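Cleaning and Checking Slotted Aluminum Bar Before Assembly

By Tomomi Iwasaki

Bar that has been in storage since December usually has grit in the slot. Clean it before you fit any nuts. You need a soft brush, a lint-free cloth, mild dish soap and a straightedge.

1. Brush out the slot from one end to the other. Hold the bar at a slant so the dirt falls out the low end.
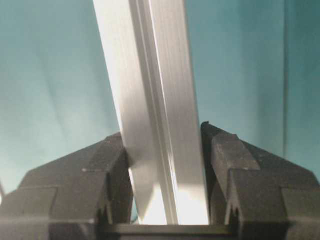 Metal chips can hide in the corners of the groove, so go over it 3 times. Do not use a wire brush, which scratches the finish.

2. Lay a plain cloth or paper over the bench. Chips show up well against a solid color.

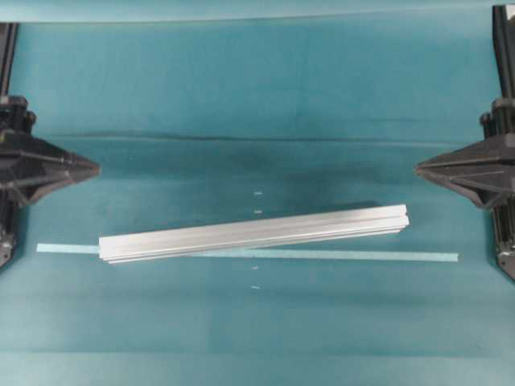
Teal backdrop with a crease running across it.

Smooth out any folds where the bar will lie. A bar resting on a ridge will rock and look bent when it is straight.

3. Wipe each face lengthwise, following the grain.

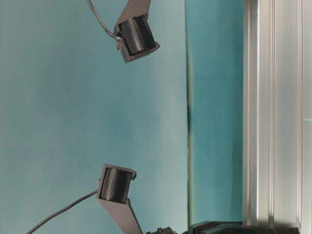 Change to a clean part of the cloth for each face. Rinse off the soap with a damp cloth and let the bar dry for 12 minutes.

4. Set the straightedge along each face and look for gaps. Tilt the bar toward a lamp to find dents along the groove.

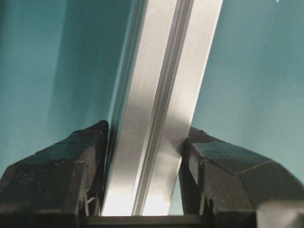
5. Slide a Zundeck nut through the slot by hand. If it sticks, brush that spot again.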